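Section 4.3 Checking Jaw Grip on the Skin Pad

The Clunel needle driver must pass this check after every jaw change and after every 80 hours of use.

1. Secure a practice skin pad on the Hukau base plate.
2. Set jaw force to level 15 at the console.
3. Pick up the thread and tie one stitch across the incision line, using both instruments.
4. Hold the long end in the jaws and stop all movement. View the jaws on the wrist camera. 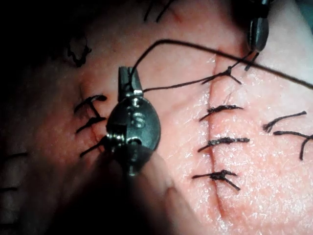 Figure 4-3. Thread held in the jaws, with the uppermost stitch on the incision still being tied.

5. Confirm that the thread stays between the jaw tips for one minute. If it slips, replace the jaws — do not raise the force setting.
6. Record the result on Form 3944.

CAUTION: Keep hands clear of both instruments until the drive is switched off.

NOTE: A pad that already carries stitches may be used again, provided a clear length of incision remains.

Section owner: Olga Riquelme, Ludbridge. Revised September.

2 comments | 15 shares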